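플루브스테드 하우스 소개
오래된 동네를 천천히 걷는 사람들의 모임 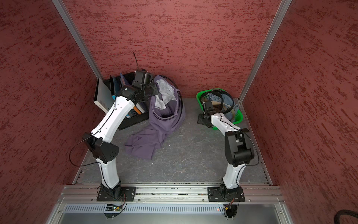
처음 우리와 함께 걸었던 날 저녁, 케이샤 응우옌트란은 집에 돌아가서도 한참 동안 잠이 오지 않았다고 했습니다. 평생 지나다닌 골목인데 그 길을 누가 먼저 걸었는지 한 번도 물어본 적이 없다는 사실이 자꾸 마음에 걸리더라고요. 그러고는 다음 모임은 언제냐고 물어 왔지요. 저희는 그 전화를 받고 얼마나 기뻤는지 모릅니다!

안녕하세요, 플루브스테드 하우스입니다. 저희는 옛 마을과 교회, 오래된 묘지와 집들을 찾아다니며 그곳에 살았던 사람들의 믿음과 살림살이를 함께 배우는 작은 학교입니다. 학교라고는 하지만 시험도 없고 졸업장도 없습니다. 운동화 한 켤레와 필기할 공책 한 권이면 충분하고, 공책을 깜박하셨다면 현관 옆 서랍에 늘 몇 권 넣어 두니 꺼내 쓰시면 됩니다.

시작은 참 소박했습니다. 비아르케 키에르고르와 콜브룬 흐비드 두 사람이 은퇴를 앞두고 포그 거리의 낡은 목사관을 빌렸는데, 처음에는 그저 책을 둘 곳이 필요했다고 합니다. 그런데 이삿짐을 풀다가 다락에서 예전 교인들이 주고받은 편지 묶음이 나왔습니다. 모두 81통이었어요. 흉년에 감자를 나누자는 편지도 있고, 먼저 떠난 아이를 위해 기도해 달라는 편지도 있고, 빌려 간 사다리를 제발 돌려 달라는 편지도 있었습니다(사다리가 돌아갔는지는 아직도 모릅니다). 두 사람은 겨울 내내 난로 앞에서 그 편지를 소리 내어 읽었고, 이웃들이 한 분 두 분 의자를 들고 찾아오면서 지금의 모임이 되었습니다.

편지를 다 읽은 뒤에는 자연스럽게 밖으로 나가게 되었습니다. 편지에 나오는 우물은 어디였을까, 예배가 끝나면 다들 어느 길로 돌아갔을까, 궁금한 것이 끝이 없었으니까요. 그렇게 만든 첫 산책길이 지금도 가장 많은 분이 찾으시는 '편지길'입니다. 목사관에서 출발해 방앗간 터와 강가를 지나 묘지 언덕까지 가는데, 걸음이 느린 분에게 맞추다 보니 두 시간이 걸립니다. 언덕에 오르면 잠시 아무 말 없이 앉아 있다가 내려옵니다. 오래 다니신 분들은 이 시간을 제일 좋아하시더군요.

산책길 안내는 모아타즈 셰르카위가 맡고 있습니다. 옛 지도를 읽는 솜씨가 뛰어나고, 이야기를 시작하면 좀처럼 멈추지 않으니 저녁 약속이 있으신 분은 미리 말씀해 주세요. 할프단 룬은 서고를 돌봅니다. 여러 가정에서 물려주신 기도서와 가계 기록, 설교 원고가 어느새 3000점이 되어서, 요즘은 계단참에까지 책장을 들여놓았습니다. 자료는 누구나 열람하실 수 있고, 손글씨를 읽기 어려우시면 할프단이 옆에 앉아 함께 읽어 드립니다.

저희가 과거를 좋은 시절로만 기억하려는 것은 아닙니다. 편지에는 이웃에게 모질게 굴었던 일도, 낯선 사람을 문밖에 세워 두었던 일도 적혀 있습니다. 그런 대목을 읽고 나면 방 안이 조용해지고, 우리는 지금 누구를 문밖에 세워 두고 있는지 서로 묻게 됩니다. 받은 것이 많은 사람들이니 조금이라도 나누며 살자는 마음으로, 산책 참가비는 따로 받지 않고 현관에 모금함만 놓아두었습니다. 모인 돈은 묘지 담장을 고치고 몸이 불편하신 어르신들의 차편을 마련하는 데 씁니다.

6월에는 강 건너 아르쿠스 마을까지 가는 긴 산책이 있습니다. 나룻배를 타야 해서 자리가 많지 않으니 미리 알려 주시고, 도시락은 각자 준비해 주세요. 돌아오면 목사관 부엌에서 수프를 끓입니다.

목사관 문은 오전 10시에 열립니다. 초인종이 잘 울리지 않으니 세게 두드려 주세요.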